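Apr 14, 2025

# Bin practice, autumn term

Hi all! The gallery is finally up. I've been promising this since the first week of term and then we got busy with the arm, so thanks for being patient (and thanks to the parents who kept emailing me about it, I did get them, I'm just slow).

If you're new to the page, we're the after-school robotics group at Ditdale and this term we're working towards the Dresto Challenge in June. The task is picking mixed objects out of a bin, one at a time, without any of us touching the arm. You get 20 minutes on the clock and the judges bring their own box of stuff, so we can't just learn our favourites off by heart. Last year we went in with a program that was lovely on wooden blocks and hopeless on anything shiny. We placed fourth out of the four teams in our pool and drove home with a very quiet bus.

So this year it's all about awkward objects. I asked everyone to bring in things from home that they didn't mind getting a bit scuffed, and the pile got out of hand pretty quickly. Crinkly things and see-through things are the worst for our camera program, and sunglasses are in a category of their own — the lenses throw reflections and the arms stick out wherever they like. Haruto Ogura has made them his personal project. He's in Year 10 and he's been rewriting the part that decides where to grab, so it looks for the bridge first and leaves the lenses alone. It isn't finished, but I love reading his notes in the logbook because he writes down the bad runs just as carefully as the good ones.

Tetsuya Tanabe has the less glamorous job, which is cables. We had a session in the second week where the bundle snagged on a wide swing and we lost the rest of the afternoon re-routing it. Since then he checks the ties and the slack before anybody powers up, and he's written the checklist that's taped inside the cupboard door. Please use it! If you're driving, you also hold the pendant the whole time the arm is live, and everyone else stands back behind the tape. I know I say it every week.

A few bits of news while I have you:

- Our program has a name now. It's Kodus, chosen by vote, and no, I don't know what it means either.
- The logbook is up to run 109. If you did a run and didn't write it in, please add it, even if it was a flop.
- We still need odd objects. Soft, floppy, crinkly, transparent, whatever you've got. Nothing made of glass and nothing with food left in it, please.
- Kikuchi Hardware have given us another box of clamps, so we can stop borrowing from the woodwork room. Big thank you to them.
- Permission slips for June are due back before the holidays. There are 3 seats left in the second car if any parent would like to come along and cheer.

I'll keep adding to the page as the term goes on. My plan was to sort everything by week, but my folders are a mess, so for now you get what you get. If you've taken something nice on your own phone, send it over and I'll put it up with your name on it — or without, if you're shy.

See you at the next session. Closed shoes, hair tied back, bring a snack.

## The gallery

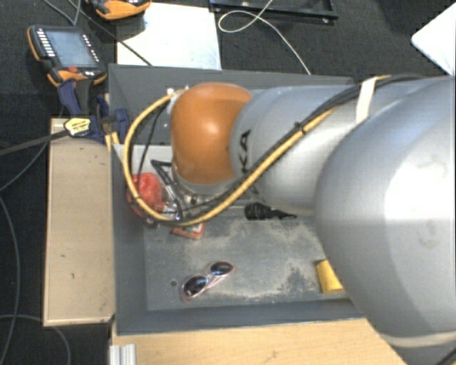

**Ditdale Robotics Club | Bin Picking Team**

The arm over the practice bin, with the pink sunglasses down the front and a good crowd in the back corner. Haruto, these are your favourites!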